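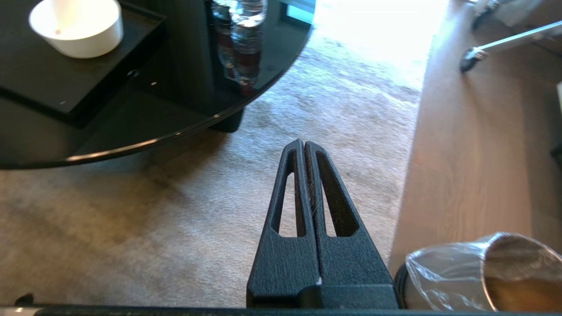
Call for Applicants: Rundinska Winter Fellowship in Field Research

Posted 25 Oct 2020

The Rundinska Field Station is taking applications for its next winter fellowship. We have 4 places. Last time we had 4 places and one working shower, and we are pleased to report that the shower situation has improved by exactly one shower.

The fellowship is meant for people doing research that needs cold, quiet and a long stretch of time in one spot. Past fellows have worked on snowpack chemistry, owl pellets, abandoned rail lines, and the history of a land dispute between two families who still don't wave at each other on the county road. You don't need to be a scientist. You do need a question, and it should be one you can say out loud in under a minute to a rancher who has things to do.

What you get

A stay of 18 weeks in the bunkhouse, with your own room and a desk by a window. The windows are old, so bring a sweater for the desk.
A stipend of $1000 a month, paid on time.
Use of the station truck, shared. It is a stick shift and we will not be teaching anyone.
Access to the Van Hecke Library, meaning the papers and maps left to us by the Van Hecke family, along with a great many farm equipment catalogs.
Travel to and from the station, once each way.

What we ask

Fellows eat dinner together four nights a week and take turns cooking. Chili counts, but not every time.

Each fellow gives one public talk at the Braneck Grange Hall. The crowd is friendly, asks hard questions, and leaves when the pie runs out. Plan your timing with that in mind.

We also ask for a written report by the end of July. It can be short. It can't be a list of the books you meant to read.

Who should apply

Graduate students, independent researchers, teachers on leave, and people between jobs who have been carrying a project around for years. You must be 23 or older, hold a driver's license, and be able to walk a few miles in snow without turning it into a story. Couples may apply, but you will be judged separately and we can't promise that goes well for both of you. No pets. The station has a cat and she has been consulted.

How to apply

Send us the following by mail or through the form on this site:

A description of your project, two pages at most. We stop reading at the bottom of page two, even in the middle of a good part.
A plan for how you'll use the time, including what you'll do if the road closes. The road will close.
One sample of finished work.
Names of two people who know your work and will answer their phones.

Please don't send a headshot, a mission statement, or jam. The jam was very good, but it put us in an awkward position.

Applications are read by station staff and two former fellows. We write back to everyone, including the people we turn down, and we're happy to see a second try the following year.

Questions about the program, the bunkhouse or the truck go to Ehsan Qureshi, fellowship coordinator, at the station office. He picks up most mornings. If he doesn't, he is shoveling, and you should try again after lunch.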